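The Drill at Storkalmont

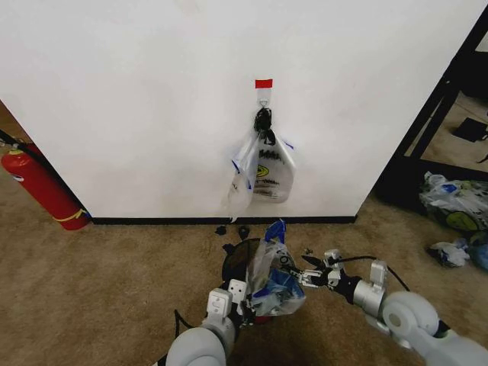

Nusrat Jayawardena did not believe in the alarm. She had worked in the coating hall at Storkalmont for nine years and had heard it go off for steam, for dust, for a moth, and once for the plant manager's birthday candles. It had never gone off for a fire. The one fire they'd had, in October, was put out by Asanka Gazi with a wet sack before the alarm had an opinion.

So when the new safety lead, Funmilayo Danladi, stood on a pallet and said the evacuation would now take 185 seconds, Nusrat asked who had measured it.

"The software," said Funmilayo.

"Has the software got knees?"

A few people laughed. Funmilayo wrote something down. She wrote everything down, in a green notebook with Biltis stamped on the cover, and Nusrat had her doubts about that too. The last safety lead had also owned a notebook. He left it behind when he went to Drosuden for better money, and all it had in it was football scores.

The drill came at ten past two. Nusrat took her time. She shut off the solvent feed, which the poster said to leave for the shift lead, and walked to the east door, which the poster said to use. It was locked.

She pushed it again. Behind her Anoma Sikder pushed her, and somebody pushed Anoma.

"It's open on the plan," said Anoma.

"I'm sure it is."

They went back through the hall, past the drying racks, and out by the loading bay. Asanka was already on the grass, eating. Funmilayo was at the gate with a stopwatch, and she didn't look pleased.

"404," she said.

"The east door's locked," said Nusrat.

"It can't be. It was signed off."

"Then go and sign it open."

She expected the usual. A memo, a new poster, maybe a sticker. Instead Funmilayo handed her the stopwatch and walked straight back inside, alone, and they could hear her from the grass, hitting the door with something heavy. It took a while. When it finally swung out there was a broken padlock on the step and Funmilayo had a fire extinguisher under her arm and blood on one knuckle.

"Whose padlock is that?" she said.

It was Sewwandi Dewan in stores who owned up. People had been slipping out that way to smoke.

"Again," said Funmilayo. "Everybody back to your places."

There was a groan. Nusrat looked at the stopwatch, then at the door, which was hanging a little crooked.

"It still won't be 185," she said.

"No," said Funmilayo. "Probably not. Will you shut off the feed again?"

Nusrat hadn't known anyone had seen that. She gave back the stopwatch and went in.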